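Jewellery Swap Scheme Returns to Postham and Distarstead in June

The Postham Swap Shelf will open again this June, with a second shelf in Distarstead for the first time. Residents can bring in jewellery they no longer wear and take home something else. There is no charge.

Last year 93 people took part, and 115 pieces found new owners. 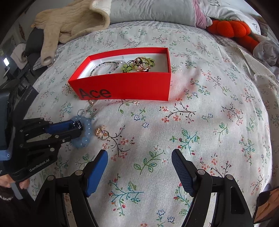
Donations can be left at the Grīnberga tea room in Postham from 10am. Pieces do not need to be valuable or in a presentation box. Beads are always popular, and a few strands in an open box, green or any other colour, are as welcome as a single brooch. Broken items are accepted if most of the parts are there. Please do not bring watches or pierced earrings.

Anything left over will go to the Flollville repair group, which restrings necklaces and bracelets for resale. The group has 42 members and meets in the evenings. Sale money pays for thread, clasps and room hire. Bracelets, pendants and chains can all be handed in together, as they will be sorted on arrival.

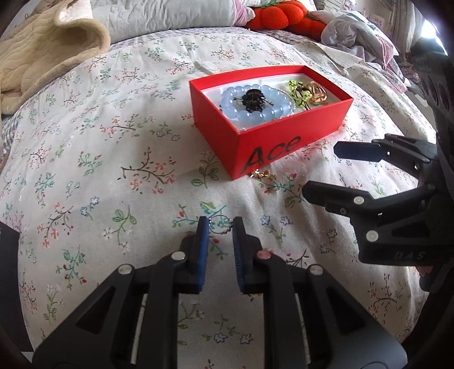

How to take part

Each visitor may swap up to 3 pieces per visit. Tokens are given out at the counter and can be used at either shelf until the end of the month.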